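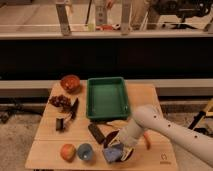 green tray, grapes, apple, blue cup

Re: what goes in the tray

Quick one, have to run. Manon Girard wrote:
> Is the tray for fruit only? And where does the remote live?

Fruit yes. Grapes and apple in first, cup goes back on the shelf. Remote does NOT go in with food, pls. Blue cloth gets folded, then teh drawer. Tray was 725 at Hitetti so dont scratch it. 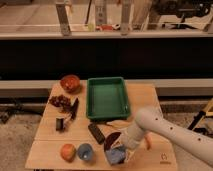 Manon: fine, but I'd rinse the grapes before they go in. And can the remote stay by the couch?

Couch is ok.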